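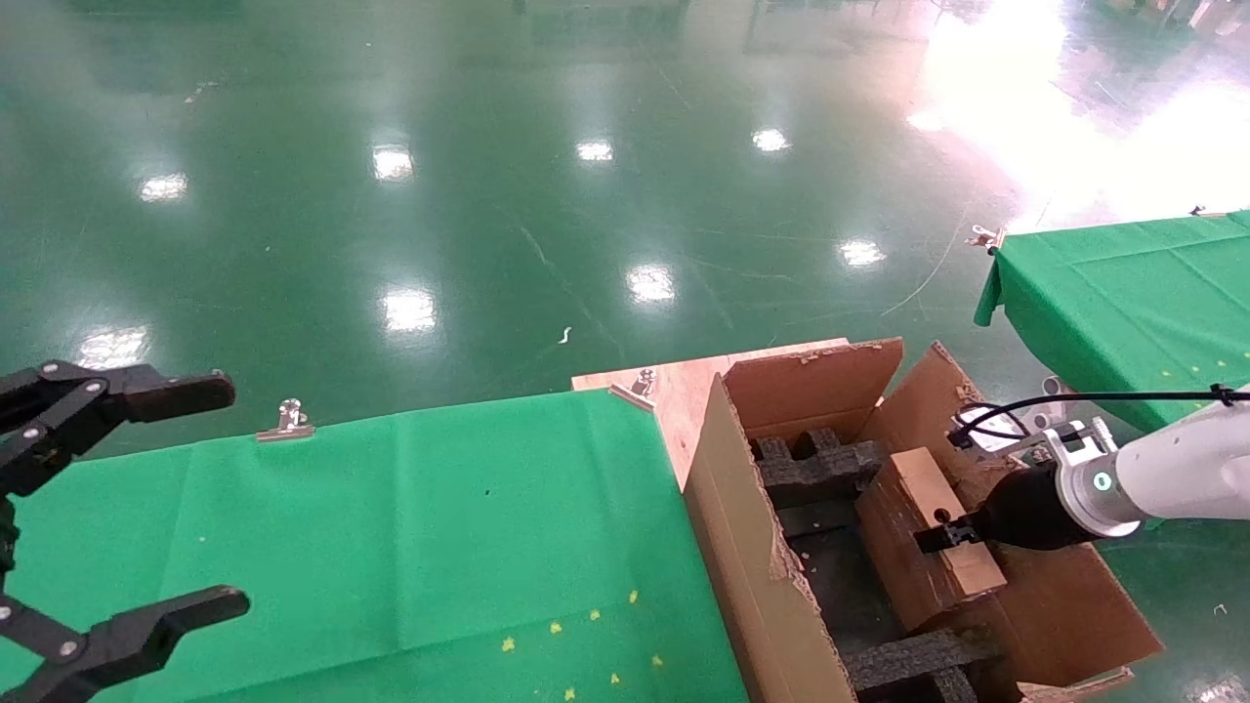

Subject: Re: Return packaging for loan items, revised procedure

To: Equipment loans list
Date: 24 August 2020

Dear colleagues,

Thank you for the replies to the April circular. Several departments have asked whether the original cartons must be kept, and one such message is quoted here with the permission of the sender.

> We have received the first group of items from the Lacerda store and
> have opened the cartons. Each has a black foam insert with
> rectangular openings. The cartons take up a good deal of shelf space
> and some of the flaps are already torn. May we flatten the cartons,
> discard the foam, and return the items in ordinary mailing boxes with
> paper fill? We would also like to know whether the small cardboard
> blocks are packing material or part of the contents.
>
> Loans desk, Isanstead

The position of the Gulia office is as follows.

Cartons and foam inserts are to be kept for the full period of the loan. The inserts were cut for the items they hold, and paper fill is not accepted as a substitute. Of the 300 items sent out under the previous procedure, 11 came back damaged, and all of those had been repacked in other boxes.

Torn or frayed flaps do not make a carton unfit for use. A carton should be replaced only if the base has split or a side wall no longer stands. Replacement cartons may be requested from the Vunen store and normally take six working days to arrive. Please give the size printed on the loan slip when making a request.

The small cardboard blocks are part of the packing. They are to be placed back in the carton with the foam before it is closed. Blocks that have been crushed may be thrown away and noted on the slip.

Departments are asked to unpack and repack on a covered table. A plain cloth held at the edges with binder clips is sufficient. The open carton should stand on a firm, level surface beside the cloth, with all flaps folded outward, so that items are not caught on the edges as they are lifted in or out. Cartons should not be unpacked on the floor.

Up to three cartons may be stacked in storage. Foam should stay inside its own carton during the loan, as inserts from different cartons are not always interchangeable.

Loan slips for the current period will be accepted in the old format. The new format, which has a separate line for packing materials, will be sent to this list once the Lacerda store has approved the wording.

Questions about this procedure should be sent to the list and not to the stores directly.

Equipment Loans Office
Gulia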